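Candisholm - locker and storage cabinet check
Staff changing area, ground floor. Done every April and again before the autumn intake.

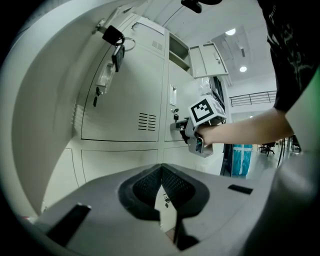 Check each item and mark it OK, Action or N/A. Put a comment against anything marked Action. Items left open from the last check are carried over at the end.

1. Cabinet stands level and does not rock
OK. Pushed at shoulder height from the front and from one side.

2. Cabinet fixed to wall
Action. One bracket is tight, the other turns by hand. Needs a longer screw and a new plug. Do not put anything on top until this is done.

3. Doors open and close without catching
OK on the large doors. One of the lower ones drags slightly at the bottom corner. It still shuts.

4. Small flap compartment
OK. Hinge is sound. Please close the flap after use - it opens at head height for some people.

5. Handles and latches
OK. No loose screws, no sharp edges. Recessed latch cleaned out and wiped.

6. Locks turn freely
Action. One lock is stiff and the key has to be pulled back a little before it will turn. Dry graphite only, no oil. If it is no better by Thursday, order a new cylinder from Isance.

7. Keys
Action. Keys are still being left in the locks. Where a door has two keys on it, one should go to the office and one to the user. Spare keys hanging in the door do not count as spares.

8. Padlock and hasp
OK. Hasp is firm and the padlock closes properly. The tag on the key ring should carry the locker number only, with no names and no room codes.

9. Vents clear
OK. Dust brushed out of the slots. Do not tape notices over them. Wet coats should go on the rail by the boiler room and stay out of the lockers.

10. Labels
Action. Paper labels to be replaced with the printed Kiss ones when the new batch arrives. Peel the old ones off with warm water, as a scraper marks the paint.

11. Paintwork and rust
OK. Light scratches near the handles. No rust found along the bottom edge.

12. Contents
N/A for lockers in use. Unclaimed lockers are emptied after 30 days and the contents bagged, labelled and kept in the Jirkuvari store.

13. Floor and access
OK. Doors can open fully. Bench moved back against the wall.

Carried over from last time
Replacement shelf for the lower left locker - still on order.
Key list to be retyped. The copy in the office has 3 lockers crossed out and rewritten by hand and is hard to read.

Recheck items 2 and 6 first. Item 7 to be looked at again at the next monthly walk round.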